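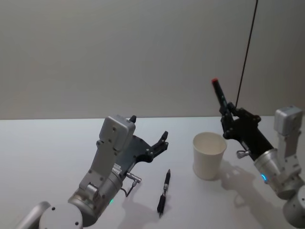 Figure 3. Pen-and-cup task on the Ji bench. The right gripper holds a red-capped marker above the paper cup; a black pen lies in front of the left gripper.

4.2 Bench and task set-up

Ji was put together in the shared workshop at Cotwood, in a corner of the main room with a plain wall behind the table. The arm bases are 900 mm apart. We tried a wider spacing first and found that neither gripper could reach the far side of the cup without the elbow locking out. The spacing was set with a tape measure and then corrected in software, so other groups copying the build should treat the number as a starting point.

The arms were bought second-hand and came with no usable mounting plates. We cut new plates on the workshop mill and bolted them through the bench top. The first pair flexed under fast moves and put a visible wobble on the fingertips. The second pair was thicker and did not.

Each gripper has its own cable, fed through a connector below the wrist. The slack hangs in a loop under the wrist (Figure 3). We left it like this on purpose after losing a connector in the first month: a cable tied close to the link has no spare length when the wrist turns fully. The loop does sometimes brush the table when the arm is low, and the planner treats the space under each wrist as occupied.

Both arms are driven by one Dundex controller, which reads joint positions and sends targets at 30 Hz. This is slow by laboratory standards. For placing light objects it was enough, and it let us use an old desktop machine that already belonged to the workshop.

The task is to put writing tools into an upright paper cup. We chose it for practical reasons. The parts cost almost nothing and can be replaced the same day. The cup also gives a clear failure, as it tips over easily when a tool catches the rim. An episode starts with the tools on the table and ends when they are in the cup, when the cup falls, or when the operator stops the run.

We recorded 913 episodes between March and May. Sessions were held in the evening, after the mill and saws had been switched off, to keep vibration out of the joint readings. Start positions were varied by hand within a marked-out area, and the marks were removed before recording.

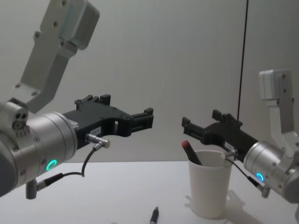

A reader of the draft from the Wetosmont workshop asked whether two arms were needed at all, given that one arm with a longer reach could fill the cup alone and would halve the cost of the build. For this task the point is fair. We kept the second arm for the handover tests in Section 5, and we wanted both sets of results to come from the same bench.

The same reader asked how often the bench had to be recalibrated. We did so 8 times over the recording period, mostly after other members had moved the table.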